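Corrugated metal ceiling in the garage workshop, paint it or cover it?
Forum: Sheds, Garages and Workshops

zincalume_zoe
Posted April 26, 2021
Hi all! We've finally got the keys to the new place and the big shed out the back is MINE. It's got a bare corrugated metal ceiling with the beams showing, all a sad streaky grey, and I'm itching to get stuck in. I'm tossing up between painting the lot white or lining it with ply. The shed is 54 square metres so neither one is a small job. Has anyone done white over corrugated, and did you love it or regret it?

mallee_dog
Paint it!! Did ours two summers back and I still walk in and grin. Degrease first, properly, sugar soap and a long-handled brush, then an etch primer, then two coats of low sheen. Hire a sprayer if you can, because rolling corrugations over your head is a horrible way to spend a long weekend. I got primer down my sleeve, in my ear, everywhere.

Brukent_Bill
Going to disagree with mallee. Painted tin looks terrific but it does nothing for heat or noise. If you're going to be out there in January you want insulation and lining. We lined ours with ply over batts and the rain went from a roar to a patter. Cost more, took me most of August, and I'd do it again tomorrow.

mallee_dog
Fair point on the noise, Bill, but you've lost the beams! The beams are the best bit.

Brukent_Bill
The beams were full of spiders, mate.

tapmeasure
You can have both. Blanket insulation on top of the sheets if the roof's ever coming off, otherwise rigid panels between the beams and paint the lot the same white. What's the clearance, Zoe? Under a low roof I'd be wary of losing any height at all.

zincalume_zoe
Heaps of height, so no worries there. The roof's sound so I don't want to pull it off. What about lights? There's one manky bare bulb at the moment and I want to be able to see what I'm soldering!

lomell_lane
Lights are my favourite subject, so strap in. Go for long rectangular pendants, the sort with a dark frame and a white diffuser, hung down off the beams. Against white corrugated they look fantastic and the light bounces back off the ceiling instead of vanishing into it. We've got them in our shared workshop at Lomell and everybody who comes through the door looks up. 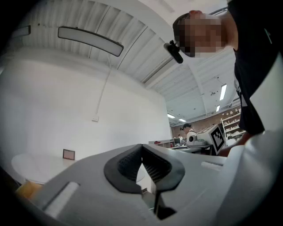

I'd hang them a bit lower than feels right on the day, too. We had ours hard up near the ribs to begin with and got stripy shadows off the corrugations, which drove the bloke on the end bench bonkers. Dropped the wires 16 centimetres and it was sorted. Ours were $197 each from Zirow, so not cheap, but the light is lovely and even.

mallee_dog
$197 each?! I did my whole shed with battens for less than that.

lomell_lane
And I bet it looks like a servo, haha. Each to their own!

tapmeasure
Battens are fine if you put them over the bench and not behind your head. Whatever you pick, get the sparky in for the cabling before you paint. Patching white over conduit marks is a pain.

zincalume_zoe
You're all legends. White paint, beams on show, pendants over the bench, and I'll price up Bill's batts for the western end where the sun hits. Anyone got a view on flat versus low sheen?

Brukent_Bill
Low sheen. Flat holds every bit of dust.

mallee_dog
Bill and I agree on something, write it down. Low sheen, and buy the extra tin, corrugations drink paint.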